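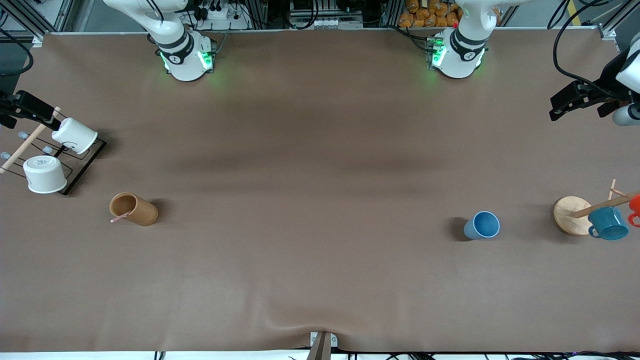
그림 4. 매끄럽고 약간 구김이 있는 갈색 상판. 왼쪽 위 받침 부근 표면에 옅은 녹색 빛이 돈다.

홈 목차 이전 절 다음 절 참고문헌 인쇄

4. 책상면의 색과 읽기 피로: 결과 및 논의

4.1 표면 조건의 정리

앞 절에서 조명 조건은 다 적었으므로 여기서는 책상면만 다룬다. 비교한 표면은 밝은 회색, 흰색, 갈색. 흰색은 Willanville 시립도서관 열람실의 기존 상판을 그대로 썼고, 회색과 갈색은 그 위에 덮개를 깔아 만들었다. 덮개는 Grastent 무광 시트. 원래는 광택 제품도 넣으려 했으나 납품이 늦어져 뺐다. 광택 변수는 따라서 이 논문에서 답하지 못한다.

갈색 표면이 까다로웠다. 색 자체보다 주변 빛을 받는 방식이 문제. 무채색 표면에서는 작은 광원이 비쳐도 참가자가 그냥 "밝다"고 적는데, 갈색에서는 색이 섞여 보인다고 적는 경우가 나왔다. 기기 표시등 정도의 작은 빛도 표면 색을 국소적으로 바꾼다(그림 4). 열람실로 치면 멀티탭 스위치, 노트북 충전 표시, 비상구 유도등 같은 것들. 본 실험에서는 유도등을 끌 수 없어서 좌석 위치로 통제했다. 완전한 통제는 아니다.

표면의 구김도 마찬가지다. 시트를 깔고 하루쯤 지나면 대체로 펴지지만 손이 자주 닿는 앞쪽 모서리는 다시 들뜬다. 구김의 능선이 빛을 받으면 가느다란 밝은 선이 생기고, 이것을 종이 가장자리로 착각했다는 자유기술 응답도 있었다. 시트를 고정할 때 양면테이프를 네 모서리에만 붙인 탓으로 보인다. 후속 실험에서는 전면 접착을 권한다.

4.2 참가자와 절차

참가자는 25명. 전원 도서관 정기 이용자이고 색각 검사를 통과했다. 세 표면을 모두 경험하는 참가자 내 설계이며 순서는 라틴방격으로 배정하였다. 한 조건의 읽기 시간은 12분, 조건 사이 휴식은 4분. 휴식 시간이 짧다는 지적은 예비 심사에서도 받았다. 인정한다. 다만 열람실 대관 시간이 정해져 있어 늘리기 어려웠다.

읽기 자료는 지역 향토사 책자에서 뽑은 산문. 난이도는 사전 조사로 맞췄다. 용지는 전부 미색 무광지이고 글자 크기, 줄 간격도 동일하다. 화면 읽기는 포함하지 않았다. 화면 자체의 밝기가 책상면 효과를 덮어 버리기 때문인데, 요즘 열람실 이용 행태를 생각하면 이 점은 꽤 큰 제한이다.

피로는 Frandsen 주관 피로 척도로 재었다. 9점 척도, 점수가 높을수록 피로가 심하다. 원래 문항은 덴마크어이고 한국어 번역과 역번역은 Oluf Mogensen의 도움을 받았다. 문항 중 "눈이 무겁다"와 "눈꺼풀이 무겁다"의 구분이 번역에서 흐려졌다는 점을 밝혀 둔다. 두 문항의 상관이 지나치게 높게 나와 분석에서는 평균을 썻다. 척도의 나머지 문항은 그대로.

스탠드는 전 좌석 Prultonow 탁상등. 각도 고정. 참가자가 건드린 경우 해당 시행은 제외하고 다시 진행했다.

4.3 결과

읽기 속도. 표면 간 차이는 뚜렷하지 않았다. 순서 효과가 오히려 컸다. 첫 조건에서 느리고 두 번째부터 빨라지는 흔한 양상. 표면색이 속도를 바꾼다는 선행 주장은 본 자료에서 지지되지 않는다.

주관 피로. 흰색이 가장 높고 갈색과 회색이 그 아래에서 비슷했다. 흰색 조건의 응답은 퍼짐도 컸다. 창가 좌석에 앉았던 참가자들의 점수가 평균을 끌어올린 것으로 보이며, 창가 응답을 빼고 다시 돌리면 차이가 줄어든다. 없어지지는 않는다.

선호. 갈색이 우세. 그런데 이유가 제각각이다. "집 책상 같다", "종이가 잘 보인다", "차분하다" 등. 회색을 고른 사람들은 거의 이유를 적지 않았다. 흰색을 고른 사람들은 깨끗해 보인다는 말을 반복했는데, 이는 피로와는 다른 축의 판단이다. 선호와 피로 점수의 상관은 약했다. 좋아하는 책상에서 덜 피곤한 것은 아니라는 이야기.

종이와 표면의 대비도 따로 봐야 한다. 갈색 위의 미색 용지는 경계가 분명하다. 흰색 위에서는 경계가 흐려지고, 페이지를 넘길 때 손이 모서리를 한 번에 잡지 못하는 일이 잦다고 관찰 기록에 적혀 있다. 기록자가 한 명뿐이라 신뢰도는 계산하지 못했다. 참고만.

자유기술에서 뜻밖에 많이 나온 것은 소리와 촉감이었다. 시트를 깐 책상은 연필을 내려놓는 소리가 작다. 팔꿈치가 덜 시리다는 응답도 있다(실험이 1월에 진행되었음을 감안할 것). 그러니까 갈색과 회색이 흰색보다 낮은 피로 점수를 받은 데에는 색이 아니라 덮개의 유무가 끼어 있을 가능성이 있다. 설계상의 혼입이다. 흰색 시트를 따로 깔았어야 했다. 예산 문제로 못 했고, 이 부분은 4.5에서 다시.

4.4 논의

반사광이 눈의 피로에 기여한다는 것은 새로운 이야기가 아니다. 문제는 정도. 탁상등처럼 가까운 광원이 있을 때 책상면은 사실상 두 번째 광원이 되고, 밝은 표면일수록 시야 아래쪽이 환해진다. 읽는 사람은 종이를 조금씩 몸 쪽으로 당기거나 고개를 숙여 이를 피한다. 본 실험에서도 흰색 조건에서 자세를 바꾸는 일이 잦았던 것 같으나 자세를 체계적으로 기록하지 않았으므로 더 말하지 않겠다.

갈색 표면의 국소적 색 변화는 피로보다는 주의의 문제로 읽는 편이 맞다고 본다. 표면 한쪽에 다른 색이 얹히면 시선이 간다. 한 번 알아차리면 자꾸 보게 된다고 적은 참가자도 있다. 다만 이런 응답은 소수이고, 유도등에 가까운 좌석에 몰려 있다. 가구를 고를 때 상판 색만 볼 것이 아니라 그 자리 주변의 작은 빛까지 같이 봐야 한다는 정도의 함의. 표시등에 불투명 스티커를 붙이는 것만으로도 상당 부분 해결될 것이다. 안전 관련 표시등은 물론 예외로 한다.

도서관 쪽에서는 관리 문제를 더 크게 보았다. 흰 상판은 볼펜 자국, 갈색은 지우개 가루와 먼지. 회색이 가장 무난하다는 것이 현장의 공통된 의견이었고 우리도 굳이 반대할 근거가 없다. 피로 점수에서 회색과 갈색의 차이가 작으므로 관리 비용으로 결정해도 무방하다.

4.5 제한점

첫째, 덮개 혼입. 위에 적은 대로다. 둘째, 표본이 정기 이용자로만 구성되어 기존 흰 책상에 익숙한 사람들이다. 익숙함이 흰색에 유리하게 작용했을 텐데도 흰색의 피로가 높았으니 방향은 보수적이라 볼 수 있겠으나, 새것에 대한 호감이 반대로 작용했을 수도 있다. 어느 쪽인지 모른다. 셋째, 휴식 시간. 앞 조건의 피로가 다음으로 넘어갔을 수 있고 순서 배정이 이를 평균적으로만 상쇄한다. 넷째, 오후 시간대만 측정. 저녁 열람은 조건이 전혀 다르다.

표면 휘도의 좌석별 측정값은 부록에 실었다. 측정기 교정이 늦어져 창가 좌석 일부 값이 빠져 있으며 빠진 칸은 빈칸으로 두었다. 보간은 하지 안았다. 원자료는 요청 시 제공한다.

이전 절 다음 절 맨 위로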